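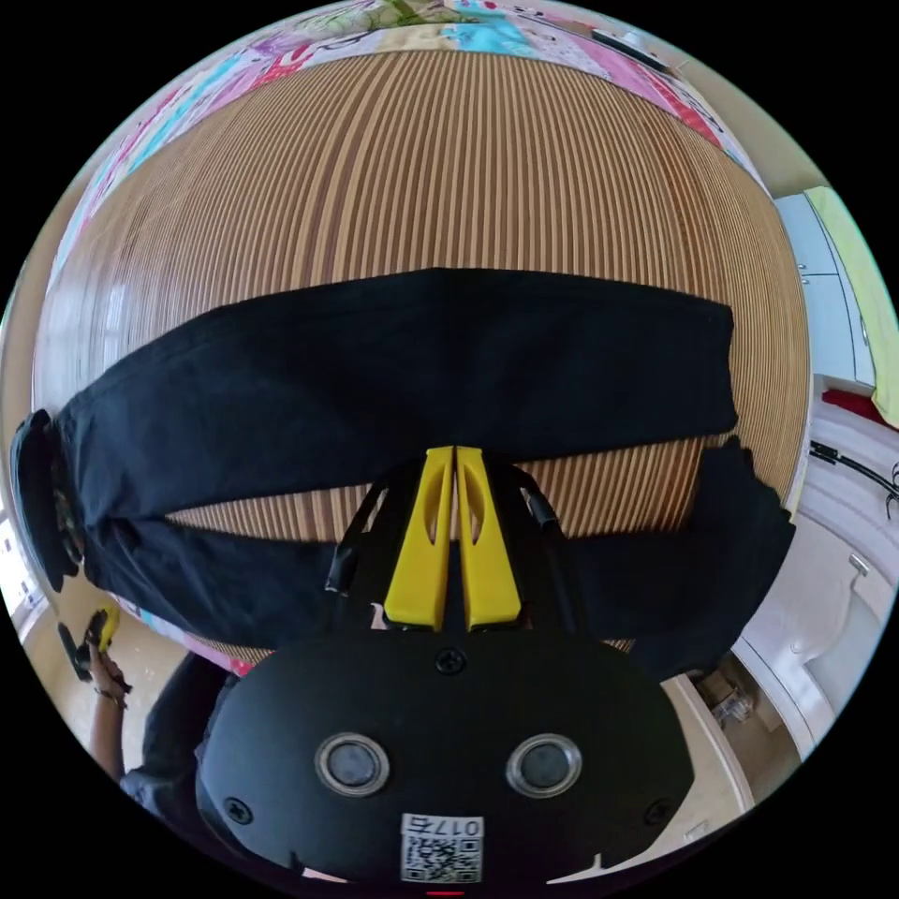
Dark navy trousers laid across a striped wooden surface, with the yellow fingers of a hand-held gripper at the edge of the upper leg.

Work at Hand: Garment Handling at Zusent

Zusent provides laundry, pressing and folding services to hotels, care homes and private households from its site in Hutley. This gallery page forms part of the company's public record of its automation programme, which began in September and is being carried out with the engineering firm Szabó. It is intended for employees, for their families, and for customers who have asked how the programme will affect the service they receive.

The opening picture shows trousers, one of the garment types with which the programme is concerned. A second hand-held gripper is held at the lower left, and a patterned fabric in pink, light blue, green and white lies beyond the wooden surface. The notes that follow set out the background to the work and the arrangements agreed with staff.

Why folding

Washing and drying have been largely mechanical at Hutley for many years. Folding has remained a manual task. Sheets and towels are regular in shape and can be passed through a folding line, but clothing varies in cut, weight and condition, and the company has never owned equipment able to deal with it reliably. Mixed clothing from households is the slowest work on the site and accounts for most of the complaints of sore wrists and shoulders recorded by the occupational health service.

Trousers present a particular difficulty. The two legs must be brought together and the seams aligned before the first fold is made, and a hem that has curled or turned over must be put right by hand. Experienced folders do this almost without looking. Describing it in terms that a machine can follow has taken a good deal longer than the original timetable allowed.

How the work is recorded

Folding is demonstrated by people using hand-held grippers, one in each hand. The movements are recorded and used by Szabó to train the folding equipment. By the close of the first stage, 1308 demonstrations had been accepted. Recordings in which a garment was dropped or folded wrongly are kept separately, as the engineers have found them useful when testing.

Staff who took part reported that the grippers felt clumsy at first. Several found that they had to give up habits formed over many years, such as smoothing a leg with the flat of the hand or shaking out a waistband before laying it down. These comments were passed to Szabó and led to changes in the order in which the folds are taught.

Changes to working arrangements

Two posts have been created for demonstration work, both filled from within the folding section. The posts carry the higher rate previously paid only to machine operators. Demonstration sessions last no more than two hours and are followed by a change of task.

No post in the folding section will be withdrawn during the programme. The company has also agreed that output figures from the recordings will not be used in any appraisal of an individual, and that recordings will be held only for the purpose of training and testing the equipment. Employees may decline to take part without giving a reason.

It is expected that, in time, fewer hours will be spent on plain folding and more on inspection, repairs and the handling of delicate items. Training in mending and stain treatment has been opened to all members of the section, including those on part-time contracts. Some long-serving employees have said that they would prefer to remain in folding, and their managers will discuss this with them individually before any rota is altered.

Next stage

A trial of the folding equipment will be held at the smaller Drekden site, where the range of garments is narrower. Trousers and plain shirts will be included. Knitwear, children's clothing and anything marked for hand finishing will continue to be folded by staff at both sites.

Customers will see no change to collection times or prices during the trial. Any garment that the equipment cannot fold to the accepted standard will be returned to the folding section and completed by hand.

Employees with questions about the programme may raise them with their section manager or at the monthly staff meeting. Minutes of past meetings are available from the Hutley office on request.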